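Hi, I'm Shiuli Hettiarachchi, and I look after bookings at Furninmont, where we rent out scissor lifts, boom lifts and telehandlers. These are the questions I get on the phone all week, so I typed up my answers!

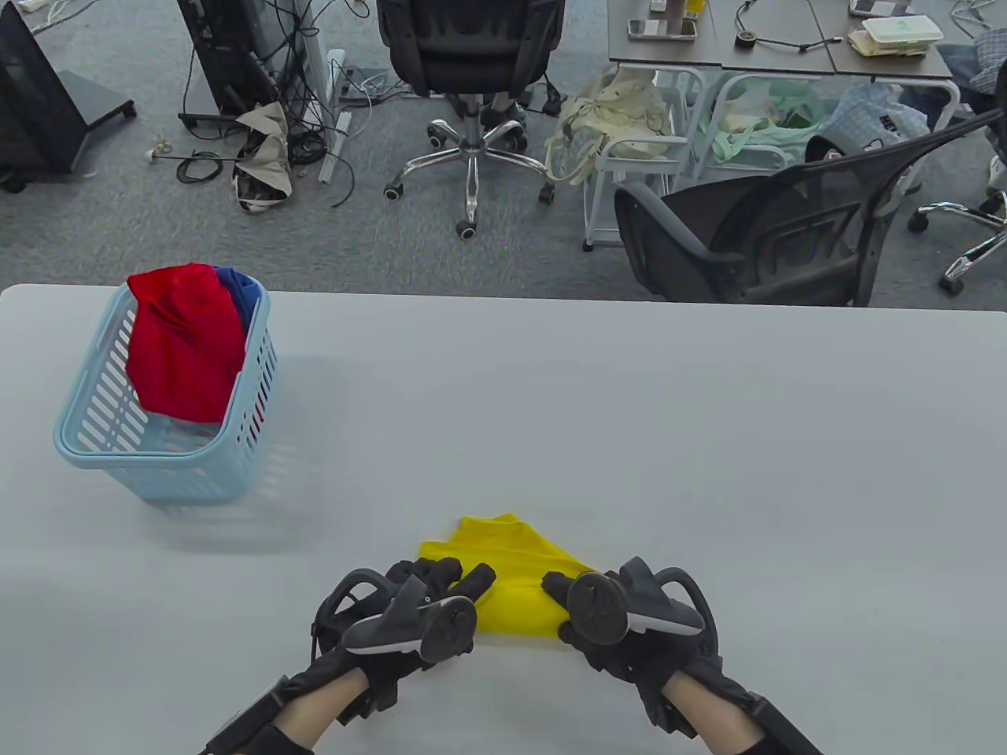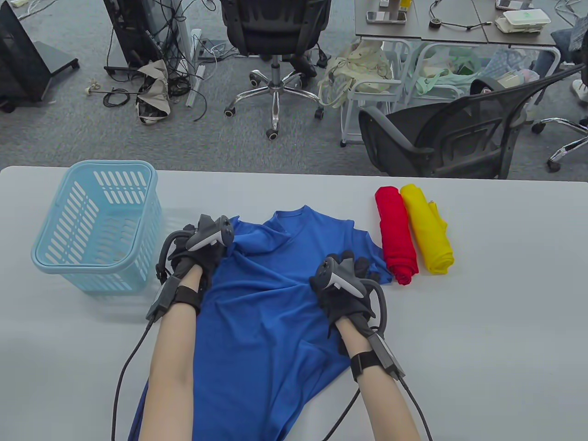 *Furninmont Hire Notes, Issue 31, page 2*

## Scissor or boom, which one do I need?

If you're working straight above a spot you can park on, get a scissor lift. If there's a hedge, a porch roof or a parked truck between you and the job, you want a boom. Call me with the height and whatever is in the way and I'll tell you what I'd send.

## Do I need a license to run one?

You need operator training for the type of lift you're renting, and I'll ask for a copy of the card before the truck leaves our yard. Lakmal Gamage runs our training days at the Plonitz yard (bring boots, he will send you home in sneakers).

## How much notice do you need?

Two working days is comfortable. May is crazy, every painter in the county wants a boom in May, so please book that one early.

## Can you deliver to a sloped driveway?

Sometimes. Send me photos of the slope and the gate. The delivery truck needs a flat place to drop the ramps, and I'd much rather hear about a steep drive on Monday than from a driver who's already stuck at the bottom of it.

## What if it's windy?

Every outdoor machine has a wind limit on its plate. Go by the plate, and come down if it's gusting over that. Call before noon and I'll move your rental to another day without a fee.

## Is fuel included?

Diesel machines go out full and should come back full. Electric ones go out charged, and you'll need a regular outlet on site overnight.

## Who do I call if it quits on me?

Nazma Gazi in the workshop. Her number is on the yellow tag by the lower controls. Check the emergency stop buttons first, top and bottom! I'd say that's the fix for half the calls she gets.

## Is there a deposit?

Yes, $100 on scissor lifts, and it goes back on your card once the machine has been checked in. Booms are quoted separately.

## Can I keep it longer?

Usually, if the next customer isn't waiting on it. Tell me by 2 pm the day before it's due back. Rentals over 30 days go on the monthly rate, and Anwara Saha in accounts will send you a new agreement to sign.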